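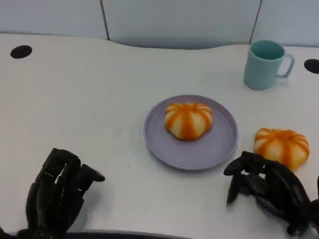 4. Zeroing the hands before a table run

I do this every morning on the Korno cell, and again if anyone has bumped an arm. Allow 20 minutes your first time.

1. Set out the plate, mug and pumpkin buns. Leave the middle of the near edge clear.

2. Power up the arms first, then the hands. Wait for the steady tone.

3. Open the Noto panel and load profile 2909. If it comes up grey, close the panel and try again - mine does that a fair bit.

4. Run Slow Curl on the left hand and watch each finger joint, then do the right. You want them all to stop together.

5. If a finger lags, add 6 to its offset and repeat step 4.

6. Bring the right hand in low beside a bun and close it gently.

CAUTION: Keep your own fingers off the table from step 4 on. The grip limit should read 670. Any higher and you'll squash the bun, so stop and ring Sum-yee Kwok.

Note: Wipe the tabletop with a barely damp cloth and keep drips away from the cable holes (ask me how I know).

Save the profile under your own name, please!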